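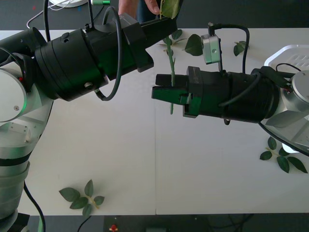

Stem stripping with two robot arms. The right-hand gripper holds the rose stem.

Stidlow flower works

The Stidlow flower works is a packing and bouquet-making site that handles both cut and artificial roses. It is best known among growers and florists for Biltero, its programme for bringing robot arms to the preparation bench, a job long done entirely by hand.

Background

Stripping leaves is the least loved task in the trade. A practised worker at Stidlow cleared 437 stems in a shift, and sore thumbs were common. Manikandan Unnithan, then bench supervisor, proposed in March that arms might take over the holding and turning, which tire the wrist most. The first bench was running by October.

Method

Biltero uses a pair of arms set on opposite sides of a white table, each ending in a black two-fingered gripper. A stem can be gripped by either arm -- one may hang it from the top while the other waits with its fingers open. A small silver camera mounted above one gripper gives a close view of the stem. People still work at the table, and a hand reaching in beside a gripper holding a leaf is an ordinary sight. Leaves and sprigs are left lying on the tabletop until the end of a run.

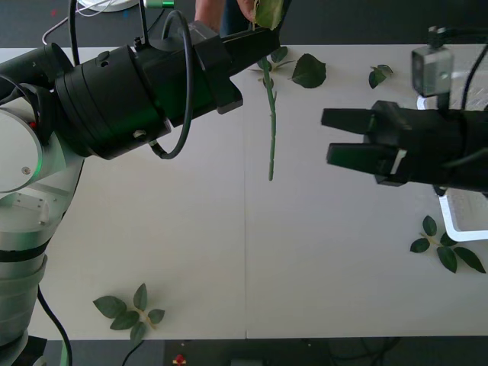

Effects on staff

The change has been a striking one for the 200 people at the works. Bench hands now spend more of their day grading and arranging, skills that used to be reserved for senior staff, and many have taken the in-house Achari course in setting up the arms. Miroslava Trnka, who stripped stems for years, now teaches it. Output across the benches reached nearly 2,000 stems a day by the second December.

Thorns remain a difficulty, and very short stems are still prepared by hand.

See also

Skimari (bunching table)
Cut flower trade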